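4.2 Avaliação do pacote de portas

O pacote Grosska é vendido como um conjunto fechado: robô de dois braços já modelado, corredores mobiliados, portas articuladas e um controlador de referência chamado Joltness. O folheto promete "abertura robusta de qualquer porta doméstica", frase que os autores leram com o respeito devido aos folhetos. Avaliamos a versão básica, licenciada pela Vurkcombe, no cenário da porta dupla, com uma folha branca e outra amarela. Em cada episódio o robô deve alcançar a folha amarela, segurar o puxador e trazê-la para si. A folha branca não participa da tarefa.
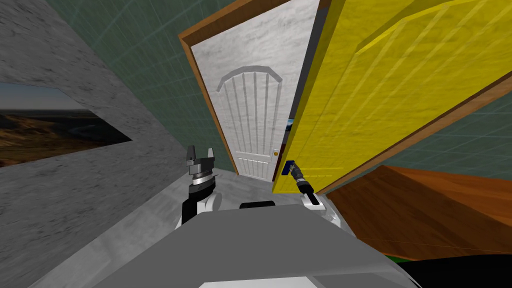 4.3 Preensão

O manual dedica 13 páginas à aparência das superfícies e 2 à preensão. A proporção também se percebe no uso. Os veios da madeira e o mármore das paredes chegam prontos; os parâmetros de contato chegam com valores padrão e votos de boa sorte. Refizemos a calibração do atrito antes de registrar qualquer episódio, pois com os valores de fábrica os dedos atravessavam peças pequenas sem cerimônia.

As peças redondas exigiram atenção à parte. O pacote as aproxima por poliedros de poucas faces, opção razoável para a velocidade de cálculo e menos feliz para quem precisa saber onde o dedo vai encostar (Figura 3).

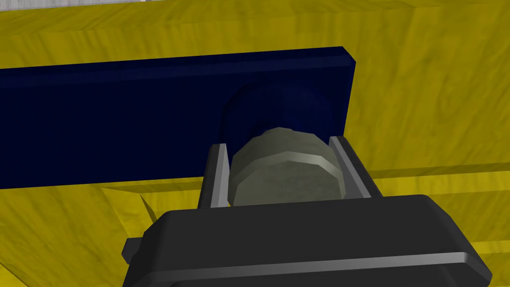

Figura 3. Garra junto a um botão facetado, à frente de uma barra azul-marinho.

Contamos como preensão válida o contato simultâneo dos dois dedos durante 24 passos consecutivos de simulação. O critério original do fornecedor aceitava um único dedo, o que melhora bastante as estatísticas e muito pouco as portas.

4.4 Aproximação

Executamos 3.819 episódios, variando a pose inicial do tronco e a inclinação da câmera. O Joltness planeja primeiro a trajetória do braço direito e mantém o esquerdo recolhido, com a garra para cima. Segundo a documentação, essa postura "libera o espaço de trabalho".

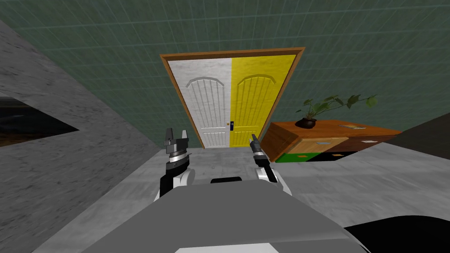

A maior parte das falhas ocorreu antes do contato. Com o tronco muito inclinado, o planejador propunha desvios longos e chegava ao puxador por um ângulo que a própria garra depois recusava. O método de Kapoor, usado como linha de base, fazia trajetórias mais curtas, embora tratasse cada colisão com o batente como informação de interesse apenas filosófico.

O mobiliário do corredor também pesa. A planta sobre o móvel à direita faz parte da cena padrão e só pode ser retirada na licença ampliada. Mantivemos a planta.

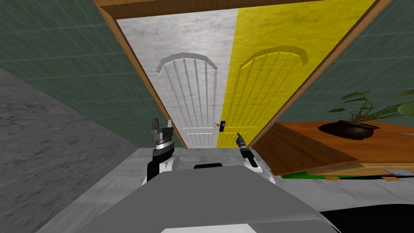

Para separar erro de percepção de erro de controle, repetimos um subconjunto dos episódios fornecendo ao Joltness a posição exata do puxador. A aproximação melhorou e a preensão ficou praticamente igual, resultado que aponta para o modelo de contato discutido na Seção 4.3. Comunicamos o fato ao suporte técnico em setembro. A resposta recomendava atualizar as texturas.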